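Kurnlow Wallpapers and Table Settings: Gallery

A selection of rooms, corners and tabletops papered with designs from our Orchard and Hedgerow books. Most were sent in by customers over the past year and a few come from our own sample rooms on Prallelgate. Click any picture for a larger view. Pattern names are given where we know them. Colors on a screen are never exact, so please order a sample before you buy paper for a whole room.

Breakfast nook, Shin
The nook is only as wide as its bench, and the owners wanted a paper that would not make it feel smaller. They picked the narrow stripe in oatmeal and ran it up onto the ceiling. It took three rolls, with enough left over to line two drawers.

Hallway with coat hooks
Small Fern in gray-green, hung above a painted rail. The rail sits at 83 cm from the floor, a little lower than usual, to line up with the window ledge at the far end. The paper above it has been up for nine years.

Pantry shelves
Leftover paper pasted to the back of open shelving. Seal it with a clear matte varnish if the shelves will hold jars or bottles. Two thin coats work better than one thick one, and the first should dry overnight.

Apples, large and small
Fruit patterns are the ones we get the most questions about. People like them in the sample book and then worry they will be too much on the wall. Our advice is to use them in a small space and to go all the way around, on the back and both sides, so that the pattern reads as a background. Pair it with a plain, pale tabletop. A cream with a little marbling is a good choice next to raspberry and coral. 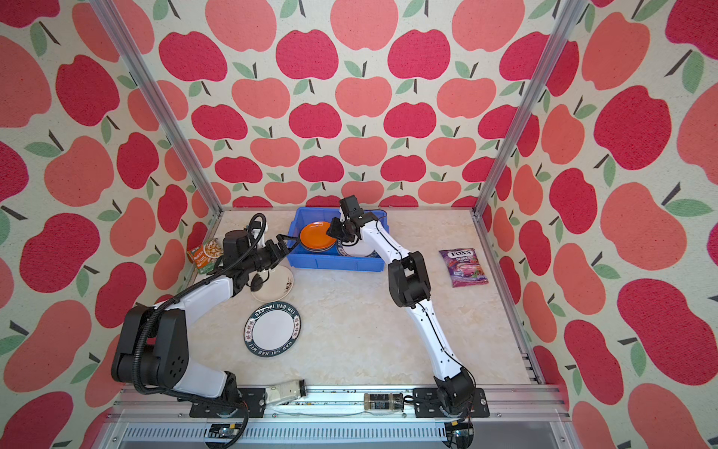
Plates can be stronger in color than most people expect. Orange holds up well against reds and pinks, and a piece of blue on the table, even a plain plastic bin, keeps everything from going too warm. The sage green in the leaves is the color to match if you are painting trim or buying napkins.

When ordering a repeat like this one, allow extra for matching. On an average wall you will lose almost 100 mm from each drop. If you are papering a slanted wall, cut each piece long and trim it in place.

Laundry room
Washable grade in Blue Thistle. The paper stops behind the machine and the wall there is painted. This saved one roll, and the hoses can be reached without touching the paper.

Child's bedroom, one wall
Hedgerow in the summer colors, on the wall behind the bed only. The other three walls are painted in the off-white taken from the background of the pattern. We can mix this to order.

Stair landing, Irkier
A tall wall that needed a scaffold board and two people. The drops are long, so the paste was given a full ten minutes to soak before hanging. Seams were rolled lightly and left alone until the next morning.

Kitchen table with runner
The runner is cut from a fabric in the same book as the paper. It is 1150 mm long and hemmed by hand. We no longer sell this fabric by the roll, but remnants come up from time to time and are kept in the basket by the counter.

Powder room
Pear Branch in mustard, with a white ceiling. The mirror was hung after the paper had dried for a week. Use a strip of masking tape over the mark before drilling and the paper will not tear.

Sending in your pictures
We add to this page every April. Daylight works best, with the lamps turned off. Tell us the pattern name, the number of rolls you used and whether you hung it yourself. If we use your picture we will send you a sample book of your choice.

Back to all galleries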